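Open House at the Clernora Works, Pamgate

I'd been meaning to get to the Clernora open house for years and this September I finally did it. Clernora makes tabletops and work boards, the kind you find in school art rooms and print shops, and once a year they open the doors of the old building in Pamgate and let people wander through. Tickets were $9, which got you a paper wristband, a coffee and a little sample tile to take home. I got there at 9:30 in the morning and the parking lot behind the Haddadin bakery was already full, so I left the car up the hill and walked down past the canal. Nice walk! Less nice going back up with a bag of samples.

You start in the pattern room, and I could have stayed there all day. It's long and a bit dark and the walls are hung with finish samples on hooks, 2,000 of them according to the sign by the door, going back to when the place opened. There are avocado greens and a mustard yellow my grandmother had in her kitchen (I'd swear it was the same one, down to the little flecks). You're allowed to take them off the hooks and carry them over to the window, and everybody was doing just that. I had a long chat with a couple who were redoing a camper and had brought a cushion along to match.

After that comes the cutting floor. They make you wear ear protection and stay behind a painted line, and fair enough, it's loud in there. We watched a big sheet go through the saw and come out as eight smaller ones, and then a woman at the next bench ran her thumb along every edge before stacking them. She told us she can feel a bad cut before she can see it. I asked what happens to the offcuts and she pointed at a crate by the exit with a sign saying 65 cents each. I bought four. No idea what for yet.

Upstairs is the edging room, my surprise favorite. Rolls and rolls of trim in every color, stacked on pegs like ribbon in a fabric store, and it smells faintly of warm glue. You could pick a color and try pressing a strip onto a scrap by hand. Mine went on crooked – twice – and the man helping us was very kind about it.

Then you cross a covered bridge into the newer half of the building, where Useno has its workshop. It's much quieter over there and you can get up close to things. I spent a while at the bench with the speckled beige top and the blue edging. I love that granite look, it's so much warmer than plain white, and the blue makes it pop. The little card lying on it looked an awful lot like Starry Night, too, all blue and yellow swirls.

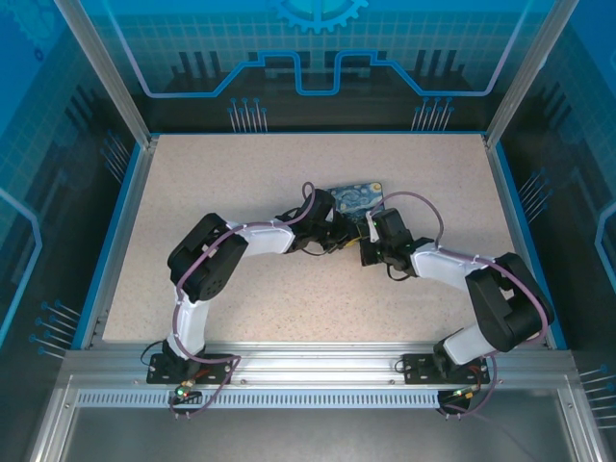
The speckled beige top with its blue trim, Useno workshop.

We finished in the canteen, where there was soup and a very good plum cake. They had a wall of old staff photos to look at while you stood in line, the oldest from a summer picnic by the canal. If you go, get there early and do the pattern room first, it was packed by the time I came back through for a second look. Wear flat shoes, too. There are 93 steps if you take the stairs the whole way, and the elevator is slow and tiny. The samples are now all over my kitchen counter and I'm leaning toward one of the greens.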